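Hi, I'm Nesrin Yüksel, and I look after the packing side at Meltau. We're a small order-packing business in Clundham. I started on the tape gun here, so you're getting the chatty version of this page, sorry!

## What we do

- **Packing by hand.** There are 12 of us on the benches, doing gift boxes, odd shapes and anything fragile.
- **Packing with arms.** Small cartons going into plain brown boxes, with two arms sharing one table.

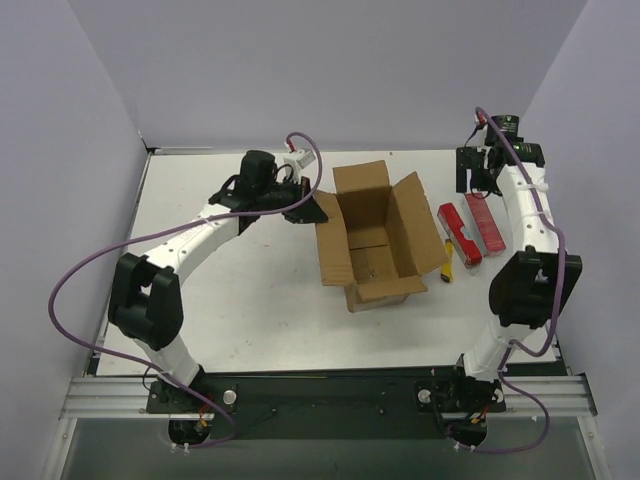

## What changed for us

I was nervous when we brought the arms in (we all were, a bit). My wrists used to ache by lunch from the small-carton orders. Now I plan the runs, keep the table stocked and sort out whatever the arms can't manage. Everyone on the benches kept their hours, and 4 of us have trained to run the table.

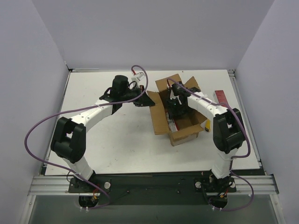
*Small packets in the box, right arm reaching in.*

Saeed Rashti teaches the training, and he's brilliant at it – you'll be jogging an arm on your first morning! He's also very fussy about box flaps, which are trickier than they look. Ask him at your own risk. 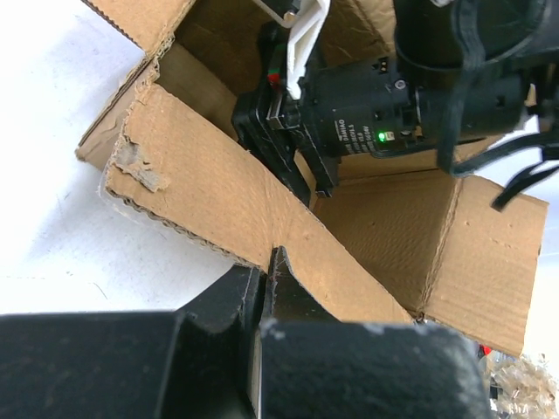 *Close quarters at the flaps.*

We still do the final check by eye and tape up ourselves, and I'd like it to stay that way.

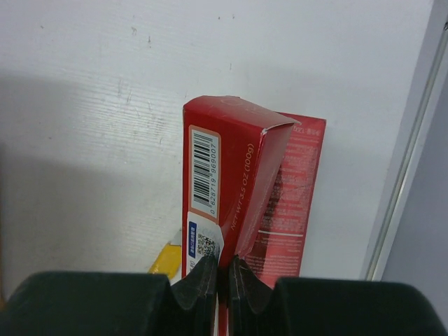 My favourite part of the job these days is working out which products suit the table. Tall, narrow cartons are a good one to try, and you want the fingers down low, like they are on that red one, with the barcode left clear. If an end flap has come partly open, as it has there, I want one of us to look it over before it goes to a customer. Got something you'd like packed? Drop in for a cuppa and bring a sample.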